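4. Speaking Out of Turn: Public Comment and Its Costs in Skaterden
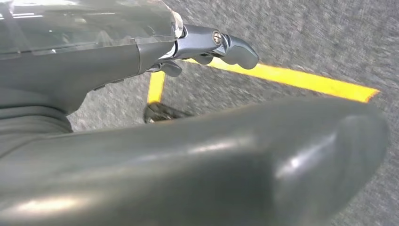 Figure 2. Gripper finger and housing, close view.

4.1 The comment rule and its history

Public comment in Skaterden is governed by a short standing order that has changed little over the years. Any resident may speak at the opening of a council meeting for up to 4 minutes. Speakers give their name and their neighborhood before they begin. Council members do not reply during the comment period, and the clerk enters a one-line summary in the minutes.

The order says nothing about language, religion, clothing, or the group a speaker belongs to. On paper it is open to everyone in the same way. The interviews in this section suggest that the neighborhood requirement does a good deal of sorting before the speaker has said anything of substance. In Skaterden the name of a neighborhood is also the name of a community. A person who says "from Pyo" has told the room that their family most likely arrived to work in the tanneries, that they may be buried in the separate ground beyond the river road, and that their parents probably did not own the house they lived in. Several people we spoke to described the moment of saying the word as the hardest part of the evening.

The dispute that brought the comment period into the local news concerned the burial ground. Residents of Pyo asked the council to end the practice of keeping a separate section, with a separate gate, for tannery families. The council had no written rule that created the section. It had grown from custom, and the council's position for many years was that it could not repeal a custom it had never passed. Supporters of the change answered that the town mowed the ground, paid for the gate, and kept two sets of plot records, and that this was policy whatever name was given to it.

4.2 Before the April meeting

The first request was sent by letter and received no reply. The second was made through Plado, the online consultation site the council uses for planning notices and budget surveys. Plado lets residents post a proposal and lets others comment under their registered names. A proposal with enough support must be placed on the agenda.

The burial ground proposal was posted by Jocelyn Penner, a school secretary who grew up in Pyo and now lives near the market. It was written in plain terms and made a single request, that plots be assigned in order of application across the whole ground. It reached the threshold. The comments under it also drew the attention of people who had not used the site before.

We read every comment that was still available. Most of the opposing ones avoided any mention of tannery families. They spoke of respect for the dead, of the wishes of grandparents, of drainage, and of the danger of stirring up trouble where there had been peace. Comments that used open insults were removed by the site's moderators, in some cases after they had been visible overnight. Penner kept copies of the ones that named her. Two of them gave the name of the school where she works.

The removal of these comments had an effect that the moderators do not seem to have intended. A reader who came to the page later saw a calm exchange in which one side appeared to be complaining of abuse that was nowhere to be found. Nima Parsa, who wrote in support of the proposal, said that a coworker had accused him of making it up. "He had looked at the page and it was clean," Parsa said. "So I was the liar."

4.3 The meeting

The item was heard in April. The clerk's minutes list 20 speakers, of whom 11 gave Pyo as their neighborhood. This was unusual. In the minutes we reviewed for earlier meetings, Pyo is seldom given at all, and several people who live there told us they had spoken in the past and named the street instead.

The minutes summarize the speakers evenly. The recording held by the clerk's office gives a fuller account. Speakers in favor were interrupted from the public seats more often than speakers against, and the chair asked for quiet each time in the same words without stopping the clock. One speaker lost most of her time this way. Raymonde Simard, a retired nurse who has attended council meetings for much of her adult life, spoke near the end and used her turn to read the names of people buried in the separate section. She was told that the list was not a comment on the item. She continued until her time was up.

The council voted to refer the matter for further study. It did not set a date for the study to report.

4.4 After the meeting

Formal punishment played no part in what followed. No speaker was fined, charged, or barred from the chamber. The costs that people described to us were small taken one by one, and difficult to bring to any office that might act on them.

Penner's school received calls asking whether staff were allowed to take political positions. The head told her that she had done nothing wrong and asked her to stop posting for a while. Parsa was left off the list for a works outing he had helped arrange in earlier years. A woman who asked us not to use her name said that her regular customers for alterations went elsewhere in the weeks after she spoke, and that a few had later come back without mentioning it. Two speakers said that relatives had been more angry with them than anyone else had been. The relatives held that attention would make life harder for the whole neighborhood.

People who opposed the change also spoke of pressure. Peter Hubáček, whose family plot is in the main section, had argued at the meeting for leaving the ground as it was. He told us that he had been called a bigot in the street and that he no longer felt able to discuss the matter. He regarded the two kinds of pressure as equal. We record his view because it was widely shared among opponents. We would note that none of the opponents we interviewed reported a call to an employer or a loss of trade, and that none of them had been asked by their own family to keep quiet.

4.5 Comparison with Grindden

The neighboring town of Grindden has a tannery quarter of similar age and once had a similar burial ground. It ended the separate section earlier, with little public argument. Océane Friesen, who served on the council there at the time, put this down to procedure. The change was made in a routine revision of the plot records, and no resident had to stand up and ask for it.

Friesen saw this as a success. Some of our respondents in Skaterden agreed and wished their own council had done the same. Others were less sure. Simard said that she would have been glad of the result and sorry about the silence, as the people in the separate section would have been moved in the books without anyone saying why they had been put there. We do not think the evidence settles the question. It does show that the burden of asking fell on different people in the two towns. In Grindden it fell on paid staff. In Skaterden it fell on those who had the most to lose by being identified.

4.6 Neutral rules and unequal exposure

The standing order treats each speaker alike, and the council relied on this when complaints were made about the April meeting. Its written response stated that all residents had been given the same time and the same courtesy. With regard to time, as measured by the clock, the statement is accurate.

The response leaves out what the rule requires a speaker to disclose and what happens to that information once it is given. For a resident of the market district, naming the neighborhood is a formality. For a resident of Pyo it is a disclosure of descent, made in a public room and entered in a permanent record. Plado repeats the problem in another form. Registered names are meant to encourage good conduct, and in Skaterden many surnames are as easy to place as an address.

Dropping the neighborhood requirement was suggested by several respondents on both sides of the dispute. The clerk's office told us that the information is used to confirm residency, which is already checked at the sign-in desk. The next section looks at how sign-in records are kept and who has asked to see them.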